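Blog > Home Office > Paper & Pens

The year I went back to paper

2026-01-01

Quick one before everybody wakes up. Coffee's on, house is quiet, back hurts from the couch.

So last March I quit the planner apps. All of them. I had two going at once, one for work and one for home, and both of them pinged me all day and I swiped the pings away without reading. That was the system. Swipe, forget, feel bad, download another one.

What tipped me over was the dentist. Missed it, second time, paid the fee. Had it in BOTH apps. My sister-in-law Mei Bellamy laughed at me on the phone and then mailed me a Wenico notebook, the plain one, soft cover, no dates printed in it. I figured I'd last a week.

Still going. On my third notebook now. Some notes, no particular order.

Dates printed in the book are the enemy. Every dated planner I ever bought died the first time I skipped a few days, those blank pages just sit there looking at you. With a plain one you skip, you come back, you write the date, fine.

I write the list at night. Tried mornings for a while and it was a disaster, mornings here are lunches and shoes and where is the permision slip. At night I get 7 minutes at the kitchen counter, tops, and it's enough. Anything that gets copied over more than a few nights in a row I either do right then or cross out for good. The garage shelves got crossed out. No regrets on the garage shelves.

Groceries go in the back, starting from the last page and working forward. When the two ends meet, new notebook. Mei does hers with tabs and colors and a key. Too much for me. I tried the color thing for one weekend and spent the whole time looking for the green one.

Pens. People asked after the last post so ok. Cheap ballpoint in the notebook, the free kind from the bank. Gel pens smear, I'm left handed, end of story. Markers for boxes and freezer labels and that's it, they go straight through the paper. I bought a fancy Tramadar pen in the spring, loved it, lost it at the Lyons store parking lot inside a month. Not buying another.
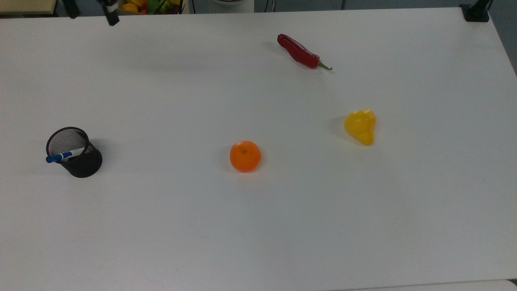 The one thing I do miss is search. I know I wrote down the name of the guy who fixed the dryer, I know it's in book one, and I have flipped thru that thing four times. So new rule for this year, phone numbers go on the inside front cover. Only phone numbers. We'll see how long before there's a soup recipe on there.

Also shared stuff. My husband can't see my notebook from work, so the calendar on the fridge came back too. He writes on it in giant letters. Works ok. School things go on there the minute they come home or they don't exist.

Cost so far, less than one of the apps was charging me for a year. I didn't keep the receipts but I'm sure of it, that thing auto renewed on me twice.

Somebody in the comments said to try the Cluneo refills, the ones with the tiny grid. Might. I have half a notebook left first and I'm stubborn about finishing them.

Ok kids are up. More on the fridge calendar next time, plus the meal list if I can find it.

Filed under: Getting Organized, Pens & Paper, Rambling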